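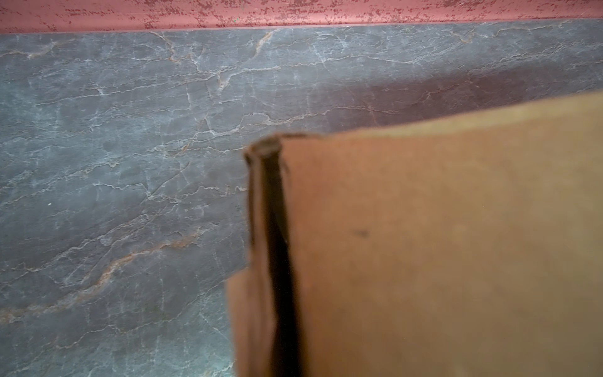
Figure 1. Wrist camera view of the carton at close range.

4. Fault during the folding task

4.1 What happened

The Vedis cell uses two arms to fold a die-cut mailer from flat. In run 16 of the November series the right arm kept closing after its gripper had met the board. Motor current at the wrist joint rose past the soft limit and stayed there for 6 seconds before the Skirko controller dropped torque. The left arm was not told of the stop and went on with its half of the fold. The run was ended with the hardware stop. There was no injury and no damage to either gripper. One tab on the carton was torn and the blank was discarded.

4.2 Setup

Both arms are bolted to the front rail and reach inward over the floor of the cell. The blank is laid flat between them, and the grippers start above its far edge. Each arm has its own circuit board under the base. Other objects were left on the floor of the cell, as in the clutter condition described in Section 3. Joint data were logged at 160 Hz. 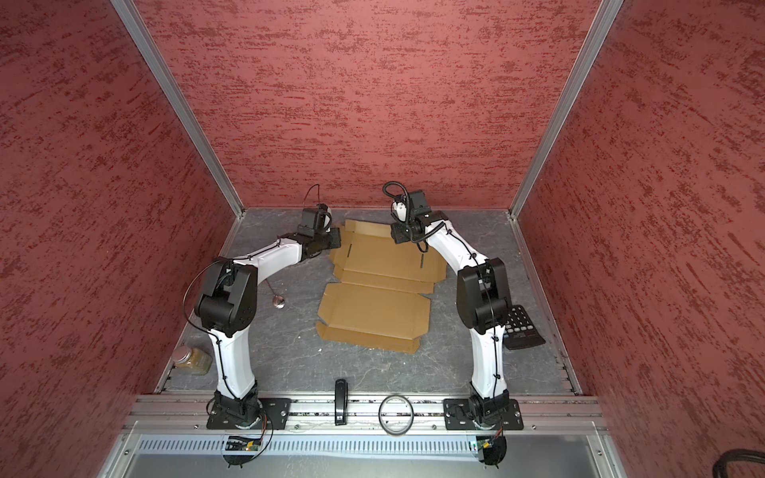
4.3 Cause

The contact check compares commanded and measured position and trips when the error exceeds a threshold. The threshold had been set to 4000 encoder counts while tuning the free-space motions and was never set back. Cardboard gives under load, so the error grew slowly and stayed under that value. The current limit on the driver board was the only protection left.

The second fault is separate. The stop message is sent on the right arm's bus only, and the Visser bridge does not forward it.

4.4 Changes made

The threshold is now read from the task file and a run will not start without it. A stop on either arm is sent to both buses. The fold was repeated at half speed with the new settings, and a forced stop on the right arm halted both arms. The same test with the left arm is still to be done.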